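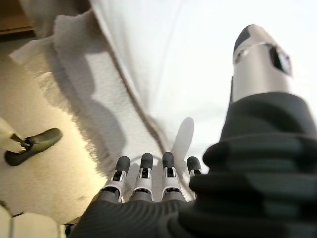 川崎、2024年1月8日

ロボットハンド制御ソフトウェアエンジニア募集(正社員、2名)

株式会社Nalteroでは、五指ハンドを使った布製品の取り扱いについて、制御と認識のソフトウェアを書くエンジニアを募集しています。配属先は川崎の開発室にあるマニピュレーションチームです。

チームについて

マニピュレーションチームは、家庭や宿泊施設の室内で使う移動ロボットの、腕から先の動作を担当しています。把持、持ち上げ、置き直し、折り返しといった動作の計画と実行、手首カメラを使った認識、それらをつなぐ実行系の開発が仕事です。移動と地図作成は別のチームが持っており、今回の募集には含まれません。

社内では腕から先のソフトウェア一式をIrnikと呼んでいます。動作計画、手指の制御、手首カメラの認識、記録と再生のツールが入っています。最初の版はTuấn Macが一人で書いたもので、現在はチーム全員で手を入れています。古い部分には当時の設計がそのまま残っており、読みにくいところもあります。入社後はまずこのコードを読んでいただきます。

昨年11月に、対象物を箱や容器などの硬いものから布類へ広げました。毛足の長い布、厚手の布、折り目のついた布、重なった布を床の上から拾い、指定の場所へ移すところまでが現在の開発範囲です。硬いもの向けに作った把持計画は布にはほとんど使えず、接触の判定も作り直しています。今回の増員はこの作業のためのものです。

現在取り組んでいる課題

指先が布の表面に届く前後の制御を見直しています。毛足の長い布では、見た目の表面と実際に抵抗が出る深さに差があります。深度から求めた面に指先を合わせると、繊維に触れているだけで布地をつかめていない状態になります。逆に深く入れると、床との接触を布との接触と取り違えます。いまは手首の下降を遅くし、指の関節電流と手首の力を合わせて判定していますが、しきい値が布ごとに違い、手で調整しています。この調整を減らしたいと考えています。

親指の扱いも未解決です。現行の計画では、四本の指を先に対象へ近づけ、親指は開いたまま横に残し、接触の判定が出てから閉じます。親指を開いた姿勢では手首カメラの視野のかなりの部分が親指で隠れます。隠れた側の布の端は見えないため、前の時刻の推定を引き継いでいますが、引き継ぎの間に布が動くと推定がずれます。視野の遮りを計画の段階で評価に入れるか、認識の側で補うか、方針はまだ決まっていません。

認識では、明るさの差が小さい場面が弱点です。白い布の後ろに白い面があると、境界の推定が不安定になります。手の影が布の上に落ちると、その縁を折り目や重なりとして拾うことがあります。学習データを増やして改善した部分もありますが、指の姿勢は制御側で分かっているので、影の位置をある程度予測できるはずだという意見がチーム内にあり、試作が途中で止まっています。引き継いで進めてくれる方を歓迎します。

対象以外の物体への対応もあります。床には布のほかにも物があり、布を引いたときに一緒に動いたり、布の端が引っかかったりします。現在の計画は手の届く範囲だけを干渉検査の対象にしていて、布を介してつながった先までは見ていません。布の変形を細かくシミュレーションする方法は実行時間の面で採用を見送りました。粗い近似で足りるかどうかを調べているところです。

職務内容

採用する2名のうち、1名は制御寄り、もう1名は認識寄りの方を想定しています。ただしチームの人数が少ないため、境目の作業はどちらの方にもお願いします。

制御寄りの方の主な業務
手指と手首の協調制御の設計と実装
接触判定の改良としきい値調整の自動化
把持失敗時の復帰動作の実装
動作計画と制御の間のインターフェースの整理
実機での評価と結果の記録

認識寄りの方の主な業務
手首カメラの映像からの布の端、折り目、重なりの推定
手指による遮りと影を考慮した推定方法の開発
学習データの作成方針の決定と品質の確認
推論処理の高速化(カメラは60fpsで動いており、現状では全フレームを処理できていません)
推定結果の不確かさを計画側に渡す仕組みの実装

両者に共通する業務
Irnikの記録と再生ツールの保守
自動テストの追加と、遅いテストの整理
設計文書の作成(日本語または英語)
コードレビュー

Irnikの課題管理には、1月の時点で未解決の項目が183件あります。このうち布類に関するものが38件で、入社後しばらくはこの中から担当を決めます。小さいものから始めるか、まとまった課題を一つ持つかは、ご本人と相談します。

開発環境

制御と計画はC++、認識とツールはPythonで書いています。ミドルウェアはROS 2です。実時間性が必要な部分はROS 2の外に出し、専用のプロセスで動かしています。学習にはPyTorchを使います。バージョン管理はGit、ビルドはCMakeとcolconです。開発機のOSはUbuntuです。

シミュレータは社内でSkalesanoと呼んでいるものを使います。既存の物理エンジンに、ハンドのモデルと布の簡易モデルを載せたものです。手指の運動と干渉の確認には十分使えますが、布との接触については実機と合わないことが多く、最終的な判断は実機で行います。Skalesanoで通って実機で通らない変更は、マージしません。

実機での動作はすべて記録し、手首カメラの映像、関節角、電流、計画の中間結果を同じ時刻軸で再生できるようにしています。不具合の報告には必ず該当区間の記録を付けます。記録のない報告は原則として受け付けません。この規則は全員に適用しており、役職による例外はありません。

実機の使用は予約制で、午前と午後の枠に分かれています。枠の途中で別の人の変更を入れることはしません。評価用の布や床材の置き方は手順書に定めてあり、評価の前に写真で状態を残します。地味な作業ですが、これを省くと結果の比較ができなくなります。

必須の経験と知識

C++またはPythonによるソフトウェア開発の実務経験、またはそれに相当する研究開発の経験
線形代数、剛体の運動学、座標変換についての基本的な理解
Linux上での開発経験
他人の書いたコードを読み、変更し、変更の理由を文章で説明できること
実験の条件と結果を、後から別の人が再現できる形で残した経験

制御寄りの方には、上記に加えて、ロボットアームまたはハンドの実機を動かした経験を求めます。機種や用途は問いません。認識寄りの方には、画像認識モデルを学習から実機または製品への組み込みまで担当した経験を求めます。

あれば考慮する経験

多指ハンド、または劣駆動ハンドの制御
力制御、インピーダンス制御
布、ひも、袋などの変形する対象の操作
手先に取り付けたカメラのキャリブレーション
模倣学習、または遠隔操作データの収集と整備
実時間システムの開発とプロファイリング
オープンソースのロボットソフトウェアへの貢献

多指ハンドの経験がある方は多くないと理解しています。これまでの採用でも、入社時に経験のあった人は少数でした。平行グリッパや吸着ハンドの経験でも問題ありません。学歴、専攻、論文の有無は選考の条件にしていません。

今回の募集に含まれない業務

ハンドの機械設計と電気設計は、共同開発先のLombardiが担当しています。指の寸法や関節の構成を変えたいときは、こちらから根拠となる記録を付けて依頼します。ファームウェアも同社の担当ですが、通信仕様の変更については当社のエンジニアも議論に加わります。打ち合わせは英語で行います。

顧客先での据え付けと保守は別部署の業務です。開発した機能の初回導入時に同行をお願いすることはありますが、常駐はありません。

仕事の進め方

月曜の午前に、その週の作業と実機の枠を決めます。毎日の定例会議はありません。進捗は課題管理の記述で共有し、口頭で決めたことも当日中に書き残します。設計に関わる変更は、実装の前に短い文書を出してもらいます。書式は決めていますが、長さは問いません。半ページで済むものは半ページで結構です。

レビューは、変更を出した翌営業日までに最初の返答をすることにしています。実機に関わる変更は、レビューをする人が自分でも動かして確認します。このため変更を小さく分けることを求めます。大きな変更は差し戻されることがあります。

うまくいかなかった方法も文書に残します。布類の接触判定だけでも、採用しなかった案の記録が相当な量になっています。入社後に同じ案を思いついた場合は、まず記録を確認し、条件が変わっていればもう一度試してください。

チーム内の会話は日本語と英語が混在しています。文書はどちらの言語で書いてもかまいません。日本語については、社内の連絡文が読める程度であれば業務に支障はありません。英語は、技術文書を読み書きできることが必要です。

入社後の流れ

最初の期間は、開発環境の準備、安全教育、実機の操作訓練にあてます。非常停止の扱いと、動作中の立ち位置の確認が終わるまでは、一人で実機を動かすことはできません。経験者の方も同じ訓練を受けていただきます。

続いて、過去の把持失敗の記録を読み、原因を分類する作業を担当します。分類の基準はありますが、判断の分かれる記録が残っており、新しく入った方の見方を反映して基準を直すことがあります。その後、布類の課題から担当を決めます。試用期間中は、制御寄りの方にはTuấn Mac、認識寄りの方にはVasanthi Raiがつきます。

勤務条件

雇用形態
正社員。試用期間があります。試用期間中も給与と待遇は同じです。

給与
月給38万円から60万円。経験と担当範囲により決定します。固定残業代は含みません。時間外勤務の手当は別途全額支給します。賞与は業績により支給します。

勤務地
川崎の開発室。実機を使う業務のため、出社が中心になります。実機の枠がない日は在宅勤務ができます。完全在宅での勤務には対応していません。

勤務時間
フレックスタイム制。実機の枠を予約した日は、その時間に合わせて出社してください。夜間の実機作業は行っていません。

休日と休暇
土曜、日曜、祝日、年末年始。年次有給休暇は法定どおりです。育児、介護に関する休業と短時間勤務の制度があり、エンジニアの取得実績もあります。

保険その他
各種社会保険完備。通勤手当は実費を支給します。業務に必要な書籍と学会参加の費用は会社が負担します。学会発表は、共同開発先との確認が済んだ内容について可能です。

就労資格
日本国外からの応募も受け付けます。在留資格の申請に必要な書類は当社で用意します。転居費用の補助については面談の際にご説明します。

応募方法

当社の採用ページにある応募フォームから、次の書類を提出してください。言語は日本語または英語です。

履歴書または職務経歴書。書式は自由です。写真は不要です。

これまでに担当したソフトウェアの説明。一つ選び、何を作ったか、自分がどの部分を担当したか、どのように評価したかを書いてください。守秘義務のある内容は省いてかまいません。公開しているコードがあれば場所を書き添えてください。

希望する担当(制御寄り、認識寄り、どちらでもよい)と、入社可能な時期。

推薦状は不要です。応募者多数の場合も、提出された書類はマニピュレーションチームのエンジニアが読みます。

選考の流れ

書類選考のあと、オンラインでの面談を行います。面談では、提出いただいた説明をもとに技術的な質問をします。時間内にコードを書く試験はありません。

次に課題を一つお願いします。制御寄りの方には手指の電流と手首の力の記録、認識寄りの方には手首カメラの映像の一部をお渡しし、そこから分かることと分からないことを短い文書にまとめていただきます。プログラムを書くかどうかは自由です。正解を用意している課題ではなく、提出物は最後の面談での話し合いの材料にします。在職中の方の都合を考え、提出の期限は個別に決めます。課題には所定の謝礼をお支払いします。

最後の面談は川崎の開発室で行い、実機の動作を見ていただきます。遠方の方には交通費を支給します。国外の方はオンラインで実施します。この面談では、条件面の説明も行います。

結果は合否にかかわらず、各段階でご連絡します。不合格の場合も、ご希望があれば課題についての所見をお送りします。

よくいただく問い合わせについて

副業は届け出により可能です。ただし同業他社での業務は認めていません。

週の勤務日数を減らした形での採用は、認識寄りの方に限り相談に応じます。制御寄りの業務は実機の枠と結びついているため、現時点では難しい状況です。

学生の方は、卒業または修了後の入社を前提に応募できます。インターンシップは今回募集していません。

開発室の見学は、書類選考を通過した方を対象としています。選考前の見学はお断りしています。

応募は採用が決まり次第締め切ります。片方の担当だけが先に決まった場合は、採用ページの記載を更新し、残る担当の募集を続けます。業務内容についての質問は、応募フォームの問い合わせ欄にお書きください。制御に関するものはTuấn Mac、認識に関するものはVasanthi Raiが回答します。

株式会社Naltero マニピュレーションチーム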